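Packing Questions, Answered Again
Kisotcombe Tenants' Handbook, moving section. Last revised Aug 8, 2018 by Deirdre Scanlon.

Do I have to wrap my shelves and boards?
If they're going in the shared van, yes. Malachy McGrath drives it the way he talks, quickly and with sudden turns. Flat white panels show every scuff, and you will notice each one for years.

What kind of plastic should I use?
Thin clear bags are fine. A big one slides over a shelf in one go and you can see what's inside, which beats opening 15 identical parcels to find the one with the bathroom door. Keep the bags away from small children and from cats who think they're small children.
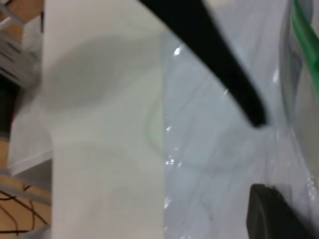 Leave a little slack when you pull the film over. People who stretch it drum-tight tend to split it at the corner and then come to the office for another one. We have more than 1,000 in the storeroom, so come anyway, but look sorry.

Does the plastic have to be smooth?
No. Lizeth Usuga on the second floor once spent an evening flattening creases with a ruler. Her shelves traveled exactly as well as everybody else's.

Where should I do the wrapping?
On a table you've wiped down first. Grit gets between the board and the film and makes itself at home. Lay the board flat, tuck the extra plastic along the edges, and tape it to itself. Tape stuck straight onto a painted surface will take some paint with it when it goes.

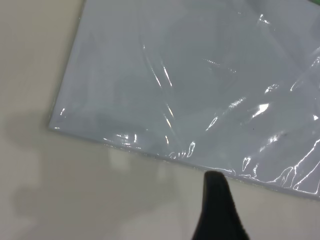

Pale board in clear film, creases and all.

Can I leave things wrapped in storage?
For a few weeks. Cathal Ó Dálaigh left a tabletop in its bag from May until he remembered owning it, and the smell was discussed at length.

Is there a charge for the bags?
The first 40 are free. If you need more than that, please see Deirdre, and maybe consider owning less.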